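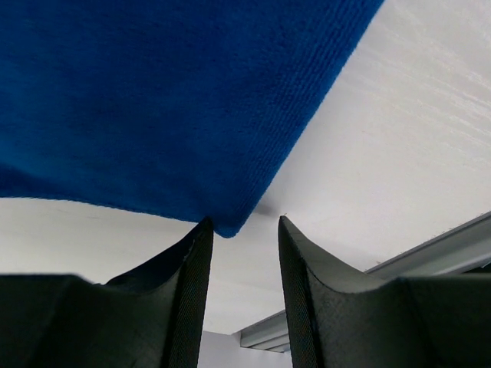
Blue cloth, napped face, with ribbing along one edge.

Textile Care Workroom, notebook 4
Entry dated 03/09/2020
Subject: lint shedding and water uptake in cleaning cloths, second series

The purpose of this series is to decide which cloths will be kept in stock for drying glassware and wiping down the display cases. The first series was set aside after the rinse water was found to be harder than the method allows. All rinsing is now done with filtered water from the Keser unit beside the north sink, and the cartridge change has been entered in the maintenance log.

Cloths under test are the Ekwood napped cotton, the Ekwood flat weave, the Putari waffle and the Putari blend. All were washed before testing, without fabric softener, and line dried in the back room. The tumble dryer was not used. Colleagues are reminded that softener leaves a coating on cotton fibres and that any cloth washed with it must be withdrawn from the series and marked on the selvedge with a laundry pen.

Water uptake
Each cloth was folded in 4, placed flat in the tray and covered with 500 mL of filtered water at room temperature. After 2 minutes it was lifted by one corner, allowed to drain until the drip slowed, and weighed on the bench balance. The tray water was then measured in the cylinder as a check on the balance reading.

The napped cotton took up the most water and was also the slowest to drain. The waffle took up slightly less and released it more readily when wrung. The flat weave was acceptable. The blend left a film on the tray that had to be taken off with a second cloth, and its reading should be treated with caution until it has been repeated.

Drain time is a weakness of the present method. "Until the drip slowed" was read differently at the morning and afternoon sittings, and the two sets of weights do not agree as well as they should. A fixed drain time is to be written into the procedure before the next sitting.

Lint
Black glass plates were cleaned with alcohol, wiped dry with each cloth using even strokes in one direction, and inspected under the side lamp. The napped cotton shed visibly on its first use. Shedding fell after further washing, and the plates from the last wash were of the same standard as those from the flat weave. Colour transfer was checked with a damp white swab and none was found on any cloth.

Most of the remaining lint came from cut edges and not from the pile. Hemmed samples behaved better throughout. It is recommended that any cloth cut down for small work be overlocked first on the Pietrzak machine, which has been rethreaded with grey polyester and is available for general use.

Outstanding
The Putari blend is to be repeated in full. The side lamp flickers when the fume cupboard fan is running and should be moved to the other circuit. The remaining stock stands at 18 cloths, unwashed, on the upper shelf of the linen cupboard, and should not be drawn on for general cleaning. The wear test after repeated laundering is scheduled for October, and the wash programme used for this entry is to be kept unchanged until then.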